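Gumeletti backup add-on, is anyone getting what they paid for?

mvarela
October 30, 2021
Renewal has come in at £943 for 11 machines. Lason say the new plan gives a reply in "up to 19 minutes". Has anyone had one that quick? I've seen sales pages before.

estrella_a
We moved from Ellwood to Lason in January. First reply is fast, yes. It's a form letter asking for the log you already attached. A person turns up the next day.

Flerkbridge_Abundio
Bit harsh. I look after a far bigger site than either of you and they sorted a failed restore for us the same afternoon.

estrella_a
How big?

Flerkbridge_Abundio
2000 seats.

estrella_a
Well, there you are then. Try ringing with 11.

hbanuelos
Not convinced size comes into it. Ellwood were slow with everybody. What does the contract say, reply or fix? If it only says reply, the number means nothing.

mvarela
Reply. Page four, small print. And the file I restored from their backup last night did open, so I'll give them that much.
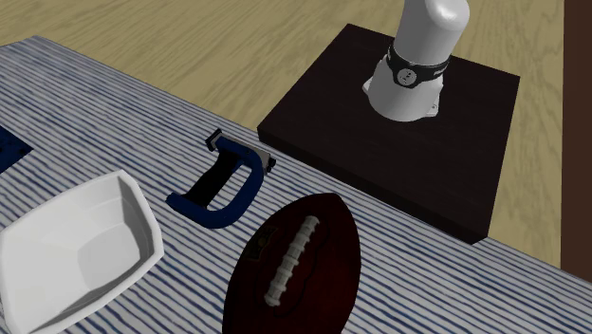 Striped cloth and white bowl

hbanuelos
One file opening isn't a restore test. Do a whole machine, on different hardware, before you pay.

sarahi_g
Agree with that, but I'd not go back to Ellwood over it. Their portal lost two of my tickets and then closed a third as "no response from customer".

Flerkbridge_Abundio
Still think you're all judging Lason on the first email.

mvarela
It's the only bit they put a number on. Will try a full machine and post the times.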